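Current Location: Home > Galleries > Wood and Tables > The Plarkton Tables, One Year of Wiping

The Plarkton Tables, One Year of Wiping

Posted 1 Nov 2019

If you've been reading this site for a while you already know how I feel about tabletops. I will happily cross a restaurant to look at one! So when the Plarkton workshop building put pale wood tables into its shared rooms last February, I asked if I could look after them, and they said yes before I'd finished the sentence.

What follows is the gallery page I promised, with my notes under each heading. Some entries are long and some are barely a line, depending on how much I had to say about that particular table. The bigger files for the older entries are being moved over to the new server, so for now several of these have only their captions. I'll put the pictures back as I get to them.

A quick word on the wood before we start. These tops are light, somewhere between beige and tan, with thin brown lines packed close together. From the doorway they look almost plain. Get your nose down near the surface and there is a whole landscape going on - long straight runs, then a bend, then a loop you could trace with a fingertip for ages. I love them.

The tables by the front windows

Two tables, pushed end to end, and they get the most sun of anything in the building. I was worried about them fading unevenly, so we swap their positions every so often. So far they match beautifully. The one nearest the door has a small dent from a dropped vise handle, and I've grown fond of it.

Caption from the old page: "Front windows, morning, just after the chairs went back."

The Eradard bench

Not a table, strictly, but it came in the same delivery and everybody eats lunch at it. Eradard is the name of the room, by the way, and I still don't know where it comes from. The bench has the straightest grain of the lot. Very calm, very tidy, a little bit dull next to its neighbors (sorry, bench).

Caption: "Straight as a ruler all the way along."

The big swirl

My favorite, and the reason this gallery exists. Most of the grain on this top runs side to side in fine brown lines, and then it wanders off into long swirls and opens out into a wide oval loop. Every time I clean it I end up following that loop around with my eyes and losing my place.

It's also the table where the light behaves best. The top has a soft sheen, and you get a bright band across the wood where the color nearly washes out, with warmer, darker tan away from it. The cloth is one of my green microfiber ones, a pale minty sea-green with a fluffy looped pile. Look at the little tufts! I think the two colors are gorgeous together.
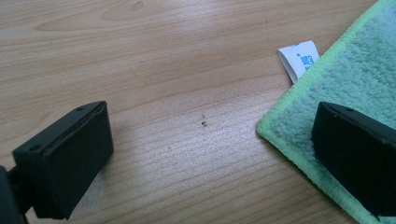
The long table in the back room

Ten feet, if you include the drop leaf, and it takes me a good while to get from one end to the other. The grain changes character halfway down. One end is all tight lines and the other has broad, lazy waves, like somebody let go of the comb. People tend to pick an end and stay loyal to it.

Caption: "Back room, leaf up, before the bookbinding class."

The paint table

This one has lived. There's a ring from a jar, a row of tiny blue specks, and a pale patch where somebody scrubbed too hard with the wrong side of a kitchen sponge. Please don't do that! The rough side takes the sheen right off and there is no wiping it back. I've sanded the patch lightly and it has come up smoother than I expected, though you can still find it if you know where to look.

Caption: "Specks, left in on purpose."

The Golteleo corner

Small square table, quiet corner, and a surprisingly wild top. Golteleo is the reading group that meets there, and they put a runner down the middle, so the best part of the figure is hidden most of the time. I lifted the runner for the old photo and put it back straight afterward, or as straight as I could manage.

Caption: "Under the runner."

The one with the knot

A single dark knot near one corner, with the lines parting around it and closing up again on the other side. Kids put their thumbs on it. The wood there has gone a touch glossier than the rest, and I hope it keeps going.

Caption: "Knot, close up."

How I clean them

I get asked this more than anything else, so it may as well live on the gallery page.

Crumbs and dust come off first with a dry microfiber cloth. I fold it in four, so there's always a clean face to turn to, and I shake it out over the trash between tables. Long strokes along the grain, no pressing. The fluffy kind of cloth picks up a lot more than the flat kind, and it's kinder to the finish too.

For sticky spots I dampen a second cloth, wring it out until it's barely moist, and hold it on the spot for a moment before wiping. If that doesn't shift it, a drop of plain dish soap in 500 ml of lukewarm water will do for nearly everything. Then dry straight away with the first cloth. Standing water is the real enemy with these tops, especially near the edges.

Twice a year they get a thin coat of the Raptis wax that the building already had in the cupboard. Less than you think you need, left for 10 minutes, then buffed until your cloth glides. This is the best part of the whole job. The lines come up sharper, the pale areas warm a little, and you start seeing curves that you'd swear weren't there in the spring.

Wash the cloths on their own, without softener. Softener clogs the loops and then they just push the dust around. I hang mine over the radiator rail and they're ready again by evening.

Looking at grain in different light

One more thing for anyone who wants to try photographing their own table. Overhead light gives you the color. Light from the side gives you the sheen, and it can be a bit much - part of the top may go almost white, and the lines fade out in there. I used to fight that. These days I quite like having both, the bleached bit and the warm bit, in one go. Move your head a few inches and the bright band slides along the wood with you. Free entertainment!

If your table has a loop or an oval in the grain, try looking at it from the short end as well. Mine turns into something closer to a long leaf from there.

Still to come

The two stools from the entrance hall, once their feet have been reglued. The old counter from the kitchenette, if I can get permission to take the shelf paper off and see what's under it (I have very high hopes). And a better entry for the Eradard bench, which has been getting grief from its regulars over that remark about being dull.

If you have a tabletop with a good swirl in it, send it in through the contact page and tell me which room it lives in. I'll add a reader section once there are enough to fill a row.

Filed under: tables, wood grain, cleaning, Plarkton

Previous gallery: Door Handles of the Upper Floor
Next gallery: Shelves, Mostly Crooked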